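# Zundmont puts its block-sorting practice sets online, all 2678 of them

Good news for anyone who has wanted to teach a robot arm something and had nowhere to begin: Zundmont has opened up its full collection of tabletop recordings, every one made by a person driving a pair of arms by remote control. There are 2678 runs in the release, and the whole lot can be downloaded without an account.

The project goes by the name Trellov, and its subject could hardly be simpler. Toy building blocks are scattered on a floor between tiled walls, and an operator picks them up and moves them, one at a time. The operator sits at a second pair of arms, smaller and lighter, and moves those by hand. The arms on the rail copy every motion, and the computer saves the joint angles, the gripper opening and the camera views as it goes.

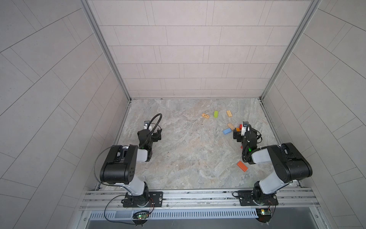 Karim Masri started Trellov with a single arm and a much shorter list of tasks. He added the second arm after noticing how often he wanted a spare hand to steady a block while the other one turned it. "You feel it right away when you sit down," he told us. "With one arm you plan every move. With two you just start working."

We got to try the controls ourselves one afternoon in April, and it's a wonderful thing to do! The handles weigh next to nothing, and within a few minutes you stop looking at your own hands and watch the grippers instead. Lining the fingers up over a block is the hard part. Come in a little crooked and the block spins away; squeeze too early and you push it into its neighbor. Our first clean pick took nine tries. Masri, who has been at this a while, cleared his side of the floor before we had finished our second (he was very nice about it).

Those clumsy tries are part of the appeal. Zundmont kept the misses in the release and tagged them, so people training a model can leave them out or use them to teach recovery: what to do when a block slips, rolls or ends up wedged against another. Masri says the recovery runs are his favorite ones to watch, and the ones he gets the most mail about.

Each run comes with two kinds of view. A camera at the workspace takes in the arms and the floor, and a small one on each wrist looks down past the fingers. The wrist views are what make close work possible. From the outside, a gripper often hides the very block it is reaching for, and a model that has only the wide view has to guess at the last bit of the approach.

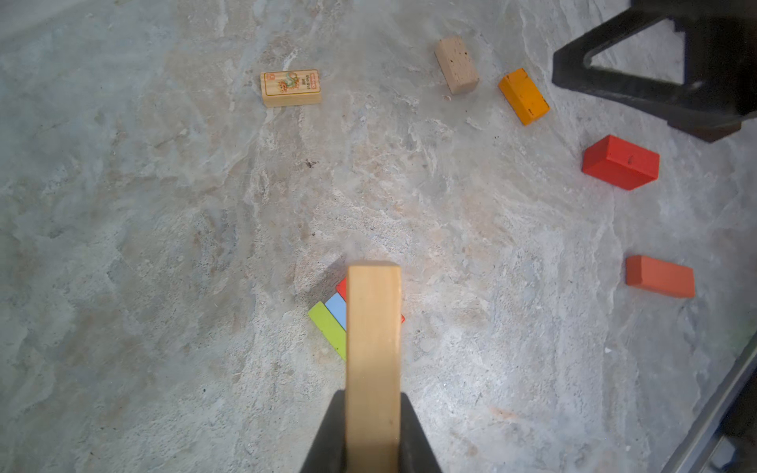
The runs are grouped by task. The easiest group is a plain pick-and-place with a single block. After that come standing a block on end, pulling one out of a tight cluster, and passing a block from one gripper to the other, which Masri counts as the toughest of the bunch to drive well. There are 300 handovers in the set so far, and he would like a lot more.

Eight operators did the driving, and the notes say which of them made each run. That may sound like a small detail, but it's a treat for anyone curious about style. Some operators come straight down on a block, fast. Others creep in low from the side and nudge it square before closing the fingers. A model trained on one person picks up that person's habits, and you can see them come through when it runs on its own.

Two outside groups have had early copies. Kaveo has been using the cluster runs to test a small model that fits on an ordinary desktop machine, and Harries, which builds hand controllers, used the recordings to look at how far operators move their wrists during a long session. Harries says a new grip with a shorter squeeze is on the way, and Masri already has his name down for a pair.

As for what's next, the Trellov list includes stacking, sorting by color, and building a short wall from a printed picture. Masri is also looking for guest operators, with no experience needed. A session lasts a morning, and new drivers begin with the single-block task before moving on to both arms.

The download comes in parts, sorted by task, so there's no need to take everything at once. The single-block group is the smallest and a good first pick for a slow connection. Handover runs are in the last part, along with the operator notes.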